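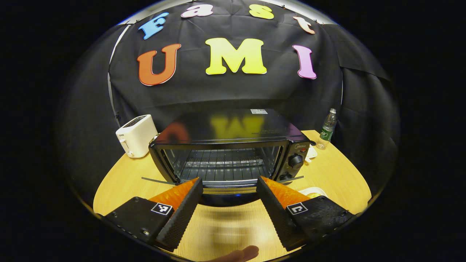 Getting Creases Out of Dark Cloth Without Losing Your Mind

Black fabric forgives stains and nothing else. Every fold from the closet shelf shows up, along with every hair the cat has shed since January. A few things I've learned from tablecloths, curtains and one very long bedspread:

Check the label first. Cotton can take a hot iron. Polyester can't, and it will let you know by going shiny in the exact shape of the iron. If the label fell off years ago, start on the coolest setting and try a corner you don't like.

Iron dark cloth on the wrong side. If you can't tell which side is wrong, pick one and stay loyal to it. A damp dish towel between iron and cloth keeps the shine away. White vinegar in the water (one part to four) helps with old fold lines, and the smell leaves before your guests arrive. Usually.

No iron? Hang the cloth in the bathroom, run the shower hot and shut the door for 20 minutes. Then pull gently downward on the hem with both hands. This gets you most of the way there. The stubborn center crease will need the iron anyway – it always does.

The dryer works too. Toss the cloth in on low with two damp washcloths and take it out the second it stops. I mean the second. Go answer the phone and you're back where you began, only warmer.

Hanging it up again

Thumbtacks leave holes and tape leaves a sticky gray line that collects lint for the rest of its life. Spring clamps from the hardware counter are better. Start in the middle and work outward, pulling each side a little as you go. If you start at one end, all the slack travels to the other and sits there in a heap.

For anything heavy, sew a pocket along the top and run a dowel through it. My mother-in-law's curtains in Makden have hung that way through three paint jobs.

Storing it

Roll, don't fold. A cardboard tube from a carpet store costs nothing if you ask nicely, and the one I got in Prustton is long enough to be a menace in the hallway. Wrap it in an old sheet and keep it out of the sun, or you'll own a dark brown tablecloth by next summer.

Lint roller goes in the same closet. Buy two.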